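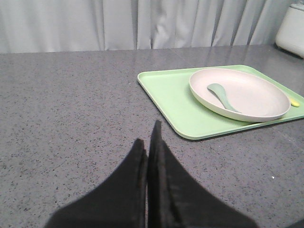

How a quarry conveyor belt works, and how it is kept working

Ages 9 to 12

A quarry is a place where rock is dug or blasted out of the ground. The rock is then broken into smaller pieces, sorted by size and sold for roads, railways and concrete. Between each of those jobs it has to be moved. Lorries can do this, but over a fixed route a conveyor belt usually does it with less fuel and fewer drivers.

This page explains the main parts of a conveyor, how it carries its load and what wears out. The figures come from one belt at Surkmont quarry, known on the site as Belt 2. It carries crushed rock from the first crusher to the screening house.

The main parts

A conveyor belt is a loop. The top side carries the rock and is called the carry side. The bottom side travels back empty and is called the return side. Belt 2 is 363 metres long from end to end, so the loop of rubber is a little more than twice that length.

The belt is made in layers. The outside layers are rubber, which grips the rock and takes the scratches. Inside is a layer of strong woven cloth called the carcass. The carcass does the pulling. If it is cut through, the belt can tear even when the rubber looks sound.

At each end of the loop is a large drum called a pulley. The one where the rock falls off is the head pulley. The one where the belt turns round and starts again is the tail pulley. On Belt 2 an electric motor turns the head pulley through a gearbox. The motor spins quickly with a small turning force. The gearbox changes this into a slow spin with a large turning force. A turning force is also called torque.

Between the pulleys the belt rests on rollers called idlers. They have no motor. They turn when the belt moves over them. On the carry side they are set in groups of three, with the outer two tilted upwards. This bends the belt into a shallow trough, and the rock stays in the middle. On the return side the idlers are flat.

Why the belt does not slip

The head pulley is covered in grooved rubber called lagging. It pulls the belt by friction, the force that resists two surfaces sliding over each other. Friction is greater when the surfaces are pressed together harder, so the belt must be kept tight.

You can test this with a cotton reel and a strip of cloth. Lay the strip over the reel and let both ends hang down loosely. Turn the reel and the strip hardly moves. Now ask someone to pull down gently on both ends while you turn it. The reel becomes harder to turn, and the cloth tries to travel with it.

Rubber belts stretch slowly over months of use. To take up the slack, Belt 2 has a heavy weight hanging from a pulley on the return side. As the belt grows longer, the weight moves down and the belt stays tight. When the weight is close to the bottom of its travel, a piece of belt is cut out and the ends are joined again. The join is called a splice.

How much it carries

Belt 2 can carry 162 tonnes of rock in an hour. A tonne is 1,000 kilograms, which is close to the mass of a small car. The rock is spread along the belt in a thin, steady line, so only a small part of the hourly amount is on it at one time.

The amount depends on two things: how fast the belt moves and how deep the rock is piled. Running faster carries more but wears the rubber sooner. Piling deeper also carries more, but past a certain depth the rock rolls over the sides.

What wears out

Idlers wear out first. Each one turns on a pair of bearings. A bearing is a ring of small steel balls, packed in grease, that lets one part spin inside another. If dust gets past the seals, it mixes with the grease and grinds the steel away. The bearing becomes noisy and hot. In the end it stops turning. The belt then drags over a roller that is not moving, and wears it thin until the edge is as sharp as a blade.

Scrapers are next. These are strips pressed against the belt just after the head pulley. They remove damp dust that sticks to the rubber. A worn scraper lets the dust through, and it drops off along the return side in small heaps.

The third common fault is wandering, when the belt drifts to one side. Causes include rock landing off centre, dirt building up on an idler, or a splice that was not cut square. A belt that wanders far enough rubs against the steel frame.

Looking for faults before the belt stops

When Belt 2 stops, the first crusher must stop too, because there is nowhere to put the rock. The screening house runs out of material soon afterwards. One bearing can therefore stop most of a quarry.

For this reason the belt is inspected while it is still working well. Once a week, on a Tuesday, a fitter walks the full length on the fenced walkway and listens for noisy idlers. The fitter also uses a thermal camera, an instrument that measures heat from a distance. An idler much warmer than its neighbours goes on a list. On one recent walk the list had 13 idlers on it. They were all changed in the next planned stop.

A planned stop is arranged in advance. The spare parts are already beside the belt and the fitters know which job comes first. An unplanned stop takes longer, as the fault has to be found and the parts fetched.

Before any work starts, the motor is switched off and the switch is locked with a padlock. Each fitter adds a padlock of their own and keeps the key. The belt cannot be started until every padlock has been removed.

Words to know

Bearing: a part that lets a shaft spin with little friction.
Carcass: the strong inner layer of a belt.
Idler: a roller that supports the belt and has no motor.
Lagging: the grooved rubber cover on a pulley.
Splice: the place where two ends of a belt are joined.
Torque: turning force.

Conveyors are dangerous machines. Never climb on one or reach into one, even if it is standing still.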